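Is a reprint of an underground comic worth paying original price for?

Robel Gebretsadik
I've been offered a copy of Wako, the surf comic that ran four issues and then vanished. Seller wants 990 for number 2, says it's a first printing, and tells me the artist only ever drew it for friends at the beach. That last part smells like sales talk to me. The cover is bright, the staples are clean, and there's a tiny "Lurnora" on the inside back page. Everyone who claims to know this stuff tells me something different about what Lurnora was. Printer? Publisher? The artist's joke? I'd like to hear from somebody who has held one.

paperwax
I've held two. Lurnora was the printer, at least on mine, and the name is on both the early run and the later one, so it proves nothing either way. Sellers love to point at it. Look at the paper. The early copies went tan at the edges and the blacks look a little starved, especially on the page where the lifeguard argues with the pelican. The later ones are on whiter stock and look better, which tells you something about how people get fooled. 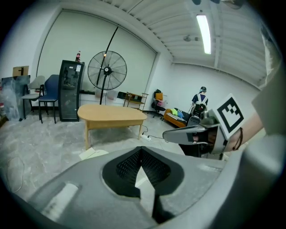 As for the price, I don't buy it. There's no census, no proper checklist, and the "print run of 2806" that gets repeated all over the place goes back to one fan letter. Ask for a flat scan of the inside front cover and a close shot of the staples. If he stalls, walk away. Clean staples on a comic that supposedly lived in a beach bag would bother me more than the Lurnora line.

And "drawn for friends" is what gets said about every surf comic that didn't sell.

zellent_fan
Just buy it if you like it. Zellent was the better strip anyway and you can still find those cheap. The Wako guy copied half his gags from there, though his fans get mad when you say so.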